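Keldale Home Notes
Bedroom: Pillows, Fitted Sheets and Clothes Kept by the Bed

These notes cover a small bedroom where the bed, the wardrobe and a clothes rack share the same floor. They assume a fitted sheet, two standard pillows and a filling of feather, hollow fiber or foam. Foam is treated separately where the method differs.

Daily reset

1. Open the window for 15 minutes before making the bed. Leave the comforter folded back to the foot end so the sheet is exposed.
2. Take both pillows off the mattress. Grip by the short edge, not by the piping. Repeated pulling on piping opens the seam at the corner first.
3. Brush the sheet from the center out with a flat hand or a dry bristle brush.
4. Re-seat the corners of the fitted sheet in diagonal order: far left, near right, far right, near left. Tension across the top then comes out even and the surplus falls to the sides.
5. Plump the pillows (see next section) and put them back.

Plumping

Fiber: hold the pillow by two opposite edges and push toward the center, then turn it a quarter and repeat. Four pushes are enough. Striking the pillow with a fist moves the filling into the corners and should be avoided.

Feather: shake from one short edge with the opening of the case facing down, then reverse.

Foam: do not compress or fold. Stand on edge to air, then lay flat.

To check recovery, press the upper edge of the pillow with the hand, release, and watch the dent. A fiber pillow in good condition is back to shape within 8 seconds. If the dent stays, wash and dry the pillow once and test again before replacing it.

Stacking

Two pillows of the same size can be stacked at one end of the bed. The flatter one goes below. A small offset between the two leaves part of the lower pillow exposed to air. If the top pillow slides, the lower one is usually overfilled on one side; turn it over. Cases with a darker seam or piping show a crooked stack sooner than plain ones.
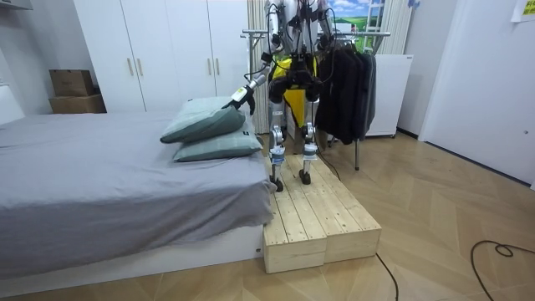
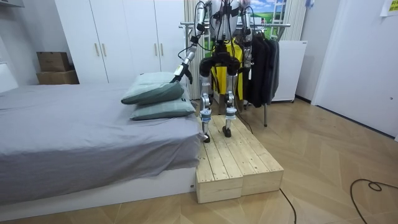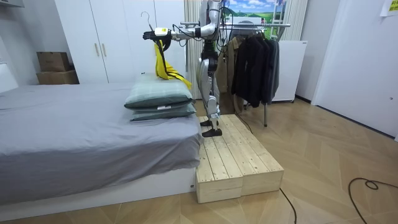
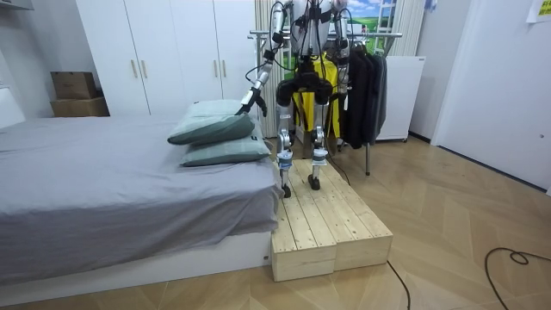 Sage-green pillows stacked on a gray sheet, with pine boxes next to the bed.

Platforms and boxes beside the bed

Unfinished pine is suitable beside a bed provided the surface is kept dry and smooth.

Sand the top and the front edges with 120 grit, then 180, along the grain. Check screw heads with a fingertip. Any head standing above the surface will catch a sheet that hangs over the side; drive it down until flush.
Where two boxes stand side by side, join them underneath with a flat steel plate. Boxes that are only pushed together drift apart and the gap collects lint.
Knots may bleed resin in warm rooms. Wipe with denatured alcohol on a cotton rag, with the window open, and keep bedding clear until the surface is dry.
Vacuum the seams between the boards with the crevice tool. Do not wet mop bare pine.
Cables crossing the floor near a step should run along the wall or under a cover strip.

Clothes on hangers

Hold the hanger at the shoulder or the neck when moving a garment. Carrying by the hook alone lets a light garment swing and slip off.
Thin wire hooks are acceptable for shirts and light tops. Coats need a shaped hanger; the Ollier wide model is the one used for these notes.
Do not lay outdoor clothing on pillows or on the sheet while sorting. Use the rack or the back of a chair.
Leave two fingers of space between coats on an open rack. Dark coats shed onto pale bedding, so brush them away from the bed.

Washing interval

Pillowcases: weekly, on Monday if a fixed day helps.
Fitted sheet: weekly or every two weeks.
Pillows, fiber: every four months, two to a load, low heat, with a 700 ml measure of white vinegar in the rinse for hard water only.
Pillows, foam: cover only.
Gray sheets: wash inside out and leave out optical brightener, which produces pale patches.

Related pages: Mattress rotation. Wardrobe doors that bind. Quezada rack: replacing the casters.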